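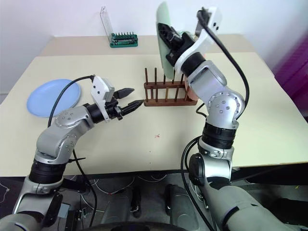 4.2 Wording of steps in cookbooks for young readers

The sample for this part of the study was made up of 20 cookbooks written for children between the ages of five and nine. Each recipe was split into single steps, giving 1,591 steps in all. A step was counted as one sentence or one numbered line, whichever was shorter. Headings, ingredient lists and jokes set between steps were left out. The Sokby series prints its jokes inside the numbered lines, so these had to be removed by hand.

Steps were then sorted by who was expected to carry them out. In 643 of them the text named a grown-up, either as the person doing the work or as someone who should be asked first. The Gridura books mark these steps with a small hat and do not mention the grown-up in the sentence itself. We counted the hat as a mention. Bulten prints one warning at the front of the book and none in the recipes, and its steps were coded as having no mention even where an oven or a knife was used.

The difference matters when the book is read aloud. A child who is following along by ear does not get the hat, and a warning on the first page is easily forgotten by the time the dough is ready. We asked families to read one recipe from each series together and to write down anything they had to stop and explain.

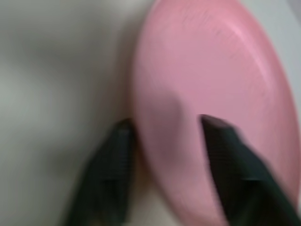
One written reply said that the hat was fine once it had been pointed out, but that "fold in" and "until done" had caused far more trouble, and that the child had folded the paper towel. Similar remarks came up for "a pinch," "season" and "rest." None of the books in the sample has a word list that covers all five terms. Ersoy comes closest, with four of them explained in the back pages.

Length was a smaller problem than we had expected. Over 90 percent of the steps could be read aloud in a single breath by the adults who took part. Long steps were mostly found in baking recipes, where mixing and checking were often joined into one sentence.
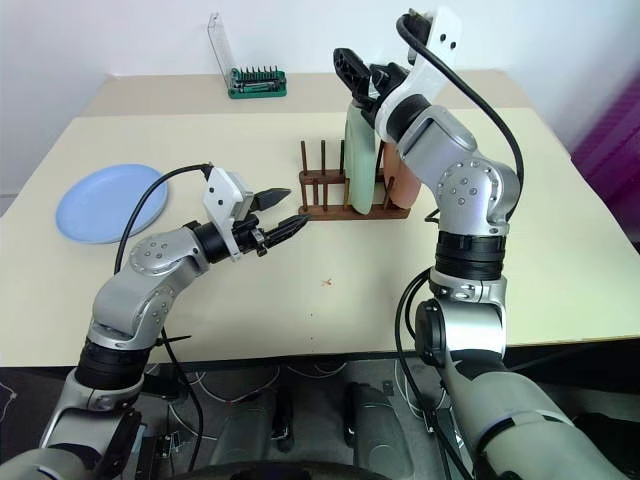

Figure 4. Table with a pale cream-yellow top and two robot arms.

Rhymed steps were coded separately. They are common in the Sokby books and rare in the others. Families liked them, but several asked for the amounts to be repeated in plain text next to the rhyme. Results for rhymed steps are given in Section 4.3.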